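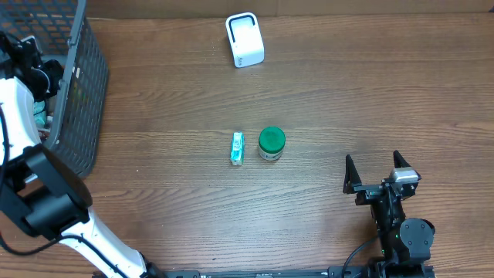
Figure 2. Two-arm station used in the sorting unit of the Gurncombe course.

3.2 Task design and student procedure

The sorting unit ran during the second half of the term and required each student team to produce a working two-arm policy for clearing a tabletop into a container. Teams wrote their own task sheets under two constraints: every object had to be graspable by either arm, and the container had to remain in place for a full block of trials. The layout in Figure 2 is typical of the sheets submitted. The basket stands in the far left corner, beside the left arm, and the carton and the green-lidded jar lie close together near the center of the table, with a narrow gap between them. Spacing of this kind was left to the teams, and it proved to be the main source of variation in task difficulty. A parallel gripper closing on the jar has little room on the carton side, so the approach angle matters more than it does for an isolated object such as the white device near the far edge.

Demonstrations were collected by teleoperation in pairs, one student driving and one keeping the log. Logs were entered in Noter, a plain-text form written by an earlier class, which stores the object order, the arm used for each grasp, and a free comment. Segment boundaries were marked afterward with Event, and playback speed was normalized with Pace before training. Each team was asked for 100 accepted demonstrations. A demonstration was rejected if the driver regrasped an object more than twice or if the container moved. Across all teams, some 3,000 attempts were logged, of which 800 were used in the final training set.

Arm assignment was not fixed in advance. Most teams began by giving every object to the arm nearer the container, then changed the sheet once they found that the other arm stood idle for most of the episode. The revised sheets used a handover near the middle of the table - slower per object, but better suited to the coordination goals of the unit. Of the rejected demonstrations reviewed by the instructors, 23 failed at the handover itself, usually through early release by the giving arm. These were kept as negative samples for the analysis in Section 4.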